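Hand-held grippers or teleop for hanger demos?

Jamley forum > Teaching by demonstration

hamisi_l
We need 200 demos of moving clothes hangers between a basket and a table. One of us wants to drive the arm remotely, one wants to carry the grippers by hand. Where we are so far:

1. Wrist view, strap pinched between the fingers. The wall behind it is plain, which I like.

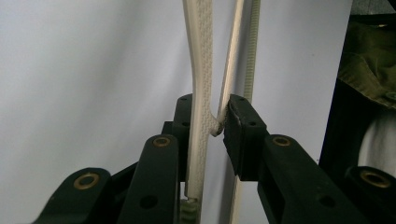 2. Table layout. White top, woven basket at the side, two hangers out.

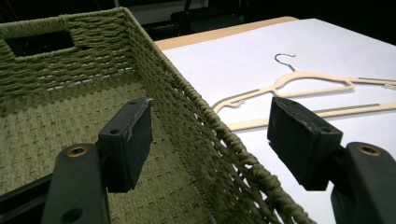 Basket and hangers from one gripper

What would you pick?

shobha_u
Hand-held, easily. I got 96 usable demos in one afternoon that way. With remote control I got 13 and a sore neck.

gidholm_nk
I disagree. Hand-held is faster, but people move in ways the arm can't follow. We threw out a whole batch at Susthorpe in November over wrist angles. With teleop you know the arm can do it.

shobha_u
So check reach before you record. That's a setup problem.

hamisi_l
My worry is the close-up part. Once the fingers are near a curved piece I can't judge the gap from the wrist view alone.
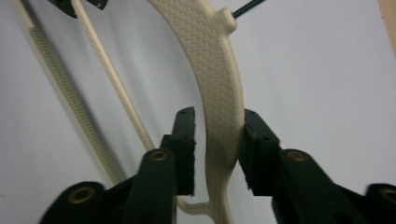
I slow down a lot there, and I don't want the robot to learn the slow bit as part of the task.

r_kulkarni
Keep the pauses short and trim them afterward. And add a head view. You want both hands and the basket in it at the same time.

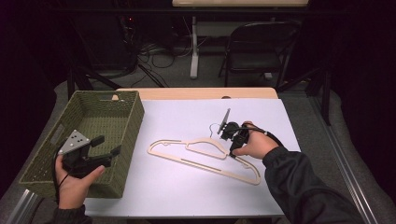

Then agree on one start pose and stick to it for all 200. Ours drifted and we had to redo the early ones.

gidholm_nk
Agree on the head view. Still think you should do a small teleop set to compare.

hamisi_l
OK. Hand-held first, small teleop set after. I'll post the split when it's done.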